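The first thing Rocío Segura tells me when I turn up at Merier is that I'm standing in the wrong spot. There's a strip of yellow tape on the floor, my left boot is over it, and she'd like it back on my side, please. Fair enough! I shuffle over, she hands me a coffee, and we get on with it.

Merier loads trays. That's the short version. Small parts come in, they go onto trays, the trays go out to other people who do cleverer things with them. For years this was done by hand at long benches, six people to a shift, and if you've ever spent a whole day setting little things down square you'll know what it does to your neck. Rocío did it for four years. She still rolls her shoulders when she talks about it.

Now she runs the trial bench, where a pair of robot arms practise on white blocks before anyone lets them near the real stock. The blocks carry printed black-and-white markers so the system can tell which way they're facing. Her job title changed in January and her pay went up with it, although she had to ask twice for the second part.

I'd expected to find a grumpy workforce, and I did find one grump. Abdelghani Benkirane has packed here longer than anyone and he doesn't mind the arms at all — he minds the meetings. "We used to have a problem and fix it," he told me over a very good cheese roll. "Now we have a problem and book a room." He's got a point. Every change to a tray layout has to be written up, checked and signed, where once he'd have just yelled down the bench.

Vega Urquijo, who looks after the rosters, showed me what's moved. Two people from each shift have gone over to inspection, and no one's been let go so far. I asked about next year and she was straight with me: she doesn't know, and she's stopped pretending to when people ask her in the lunch room. I liked her for that. The night crew would like something in writing, and I reckon they should get it.

What surprised me was how much of the work is still fiddly and human. Somebody has to decide how high a block gets held before it's lowered, how hard the fingers squeeze, what colour the backdrop should be (there was a long argument over that one, and I wasn't brave enough to reopen it). Rocío keeps a paper notebook of every setting that's gone badly. She's up to 100 entries and she labelled the latest one, in capitals, DON'T.

I asked whether she misses the old bench. She misses the talking, she said. You could get through a whole divorce between morning tea and lunch. At the trial bench she mostly watches, and you can't really gossip with your eyes fixed on a gripper. So she and Abdelghani have started taking their breaks together again, out the back near the bins, and I was invited along for the second half of the cheese roll.
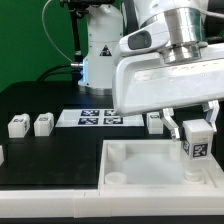
A marked block held just above its tray at the trial bench, with the second arm behind.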